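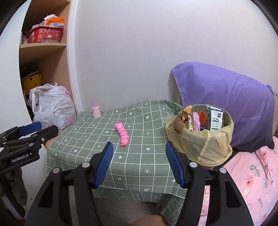
Small table for a rented flat – repair or replace?

Fallora
Member, 478 posts
Jun 9, 2011

Good evening to all. I have a small side table which I bought second-hand in December for 2 pounds. One leg is moving when I put a cup on the top. I tightened the screw but after some days it is moving again. My question is, should I glue the leg for always, or is there a better way? I rent the flat and I will probably move again next year, so I would like to be able to take the legs off.

Mandik
Senior member, 3467 posts

Glue it and forget it. Good wood glue, clamp overnight, done. You paid two quid for it.

Noguchi
Member, 70 posts

I don't agree with Mandik. Once it is glued you can't carry it flat in a car, and she says she is moving. Is it a screw straight into the wood, or is there a metal plate under the top?

Fallora

Thank you both. I looked under it with a torch. There is a metal plate with four little screws, and the leg turns into the plate. The leg itself is tight. It is the plate which is moving! Two of the little screws go round and round and never become tight.

(And I am he, but no problem.)

Noguchi

Sorry about that! Then the holes are worn. Take out the two bad screws, put some wooden matchsticks with a bit of glue in each hole, cut them level, let it dry until the next day and put the screws back. The leg will still come off.

Mandik

Matchsticks are a bodge. They hold for a few months and then you are back on here asking the same thing. If he doesn't want glue he should move the plate a little and drill new holes.

Privance
Member

I have matchsticks in a kitchen door hinge for six years now and it is opened many times each day. For a side table it is more than enough. New holes so near to the old ones can split the wood, I did this once to a stool.

Mandik

Depends on the wood. If it's chipboard, neither will last.

Fallora

I think it is real wood, because I see the lines continue over the edge. But I am not an expert.

I have no drill, so I will try first the matchsticks. Do I need to break off the heads?

Noguchi

Yes, heads off. Cocktail sticks are also fine – they go in easier because of the point.

Fallora

I did it yesterday evening with cocktail sticks and this morning I put the screws back. Now all four are tight and the table stands well with a full teapot. One other leg is a little shorter, I put felt under it.

Mandik

Come back in December and tell us.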